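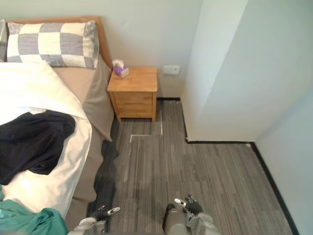

그림 4-1. 체크무늬 베개와 흰 이불, 그 위에 놓인 검은 옷가지.

제4장 떠돌이 악사와 무도장의 경제

4.1 악사는 어디에서 잤는가

음악사 책을 펼치면 연주자는 늘 무대 위에 있다. 무대에서 내려온 뒤에는 다음 공연이 있는 단락까지 자취를 감춘다. 그사이에 그가 무엇을 먹고 어느 방에서 잤으며 방값은 누가 냈는지에 대해 선행 연구는 대체로 점잖은 침묵을 지킨다. 이 장은 그 점잖지 못한 쪽을 다룬다.

아코디언 연주자 티부르시오 올베라(Tiburcio Olvera)의 경우를 보자. 키드몬트(Kidmont) 주민들은 그를 고장이 낳은 거장으로 기린다. 그는 키드몬트에서 태어나지 않았고, 그곳에서 살았다고 할 만한 기간은 두 해 겨울이 전부이며, 그나마 한 번은 밀린 방값 때문에 떠나지 못한 것이었다. 그래도 9월이면 거리에 현수막이 걸린다. 현수막에 적힌 출생지는 해마다 조금씩 표현이 달라진다.

올베라가 남긴 자료 가운데 가장 믿을 만한 것은 악보도 회고록도 아닌 외상 장부다. 비얄로보스(Villalobos) 무도장 주인이 적은 이 장부에는 모두 2,062건의 항목이 있는데, 음악과 직접 관련된 것은 43건에 그친다. 나머지는 숙박, 세탁, 말먹이, 그리고 '기타'이다. '기타'의 금액이 가장 크다. 연구자들은 이 항목을 두고 여러 편의 논문을 썼으며, 주인이 살아 있었다면 한마디로 끝났을 문제라는 데에는 대체로 동의한다.

4.2 입장료와 악기값

무도장은 수요일 밤에도 문을 열었다. 강 건너 헤스트사이드(Hestside)의 제재소가 수요일에 품삯을 주었기 때문이다. 손님이 약 200명만 들어도 악사의 몫과 등유값이 나왔고, 그보다 적으면 주인은 갑자기 예술의 순수성에 대해 이야기하기 시작했다.

악기 문제는 더 복잡하다. 올베라가 쓰던 스코르네티(Skornetti) 아코디언은 할부로 산 것이었고, 할부가 끝나기 전에 두 번 저당 잡혔다. 오늘날 그의 특징으로 꼽히는 '절제된 저음'을 후기 양식의 완성으로 보는 견해가 있으나, 장부에는 왼손 쪽 건반 수리비가 미납으로 남아 있다. 어느 쪽을 택할지는 독자의 기질에 맡긴다.
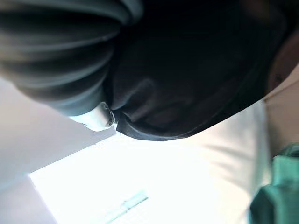

그림 4-2. 회색 천의 둥근 주름과 어두운 옷감.

4.3 이 장에서 다룰 내용

먼저 무도장 장부를 읽는 법을 익힌다. 날짜와 품목, 금액을 어떻게 대조하는지, 지워진 줄을 어디까지 자료로 인정할 것인지가 중심이 된다. 이어서 키드몬트와 헤스트사이드의 순회 경로를 비교하고, 나루터의 뱃삯이 연주 곡목의 길이에 미친 영향을 검토한다. 막배를 놓친 밤의 연주가 유난히 길었다는 증언은 4.5절에서 따로 다룬다.

장부에서 쓰는 약어는 책 뒤의 부록에 실었다. '올'은 올베라를, '외'는 외상을 뜻한다. 두 글자가 나란히 나오는 일이 잦으니 미리 눈에 익혀 두기 바란다.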